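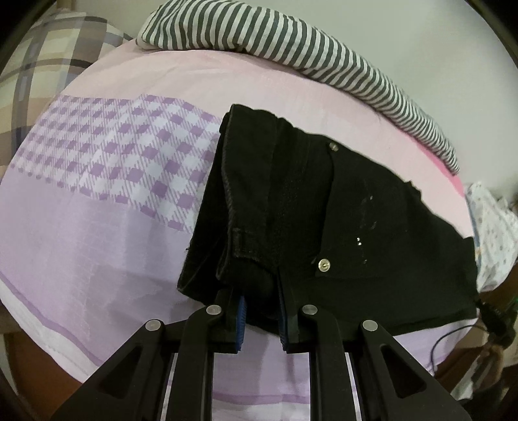 Black denim on the pink and lilac bedding, gripper at the fold.

From: Shona MacKinnon
To: laundry-and-linen list
Date: August 12, 2018
Subject: Re: folding grippers, who's had them in?

Ward Claeys wrote:
> We've been offered a trial of the hand-held grippers at our place and
> the folders are split down the middle. Half of them think it's the
> start of the end, the other half want to know if it saves their
> thumbs. Has anyone on here lived with them for a bit? I'm less
> bothered about the sales figures than about what it's like on the
> shift.

Hi Ward, and hello everyone,

Yes, we've had them since March at Janenano, seven of them, and I've been on them more or less the whole time, so I can give you the shop floor version!

First thing to say is they're slow. You squeeze, the two fingers come together, you lift your fold, you put it down, and meanwhile your other hand is itching to just get on with it. I used to do a pile of shorts without looking up from my tea. With the gripper I look at every single one. Denim is the worst (black denim especially, you lose the tip of the finger against the cloth and end up guessing where it is) and waistbands are a pain, all that thickness in one place. Sheets and pillowcases are lovely by comparison.

The idea is that the recordings go off to teach the folding arm they want on the night shift. They're after 4,000 folds from us and my own share is 500, of which I've done rather more than I was meant to, as Amanuel went off on paternity leave and I got his jeans.

So what's changed? The job's gone quieter, for one. You can't really natter while you're recording, and I miss it. On the plus side we got the hourly rate put up while we're doing it, and Saranya Subramaniam (our rep, some of you know her) got it in writing that nobody's hours get cut on the back of it before next March. Do get that bit in writing, Ward, and get it before the first gripper comes out of the box. We asked after, and it took 111 emails. She kept them all.

As for thumbs, mine are better and my wrist is worse. Adesuwa Igwe swaps hands every basket and swears by it, but I'm hopeless with my left.

Will the night people still have a night shift in two years? I don't know. Some days I look at the mess I make of a back pocket and think we're all safe till retirement, other days I'm less sure.

Is yours the Van Dijk trial or the Gavik one? If it's Gavik, ask for the smaller handle, they do have it.

Cheers,
Shona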